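We got the hearing aids in December. My daughter was four, and the audiologist in Halatby had used the word "moderate" so many times that I had started to hear it as good news. It means she misses most of what is said from across a room, and nearly all of it if a fan is running.

I'm writing this mostly for parents who are in the first few months, since that was when I spent every night reading and found very little from people a year or two in.

The drive to the clinic is 43 miles each way. For the first stretch we went every other week. They'd make new ear molds, she'd outgrow them, the aids would whistle, and we'd go back. Each pair of molds was $128 and our plan didn't pay for them. It did pay for the aids after the second appeal. If you get turned down, appeal. I sent the same letter twice, and the second time it went through.

She pulled them out constantly. She pulled them out in the car, in the bath, at the grocery store in Isisden, and once dropped one into a bowl of soup. I got clips that attach to the back of her shirt and those helped some. What helped more was time. Around month five she started bringing them to me in the morning.
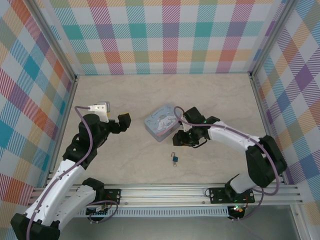

Sound in a room was something I had never thought about before this. Our kitchen is tile and bare walls, and every dropped spoon goes off like a shot in her ears, because the aids make everything louder and don't pick out the useful part. So I look at rooms differently now. Panels on three sides, in a plaid with teal and orange and pink in it, would have been just a color choice to me two years ago, and now my first thought is whether they're hard or soft. Hard ones bounce sound. We put a rug under our table, hung a quilt on the long wall, and stuck felt on the chair legs. Supper got easier that same week.

Preschool was harder. The classroom had 3 air vents and a fish tank with a pump. Her teacher was kind but kept talking while facing the board. We asked for a microphone the teacher could clip on, and the district took most of the spring to say yes. The one we bought ourselves while we waited cost $420, and I would buy it again. She came home the first day and told me everything they had for snack, which she had never done before.

She's in kindergarten now. She still says "what" a lot, and I still get tired of repeating myself, and then I feel bad about it. Some evenings she takes the aids out and doesn't want to talk to any of us, and we let her. Listening wears her out. I used to push at bedtime for one more story with the aids in. Now she sits against me and looks at the pictures.

We have the next hearing test coming up. The last two showed no change. I'll post the numbers when I have them, and I owe a few of you an answer about swim molds too.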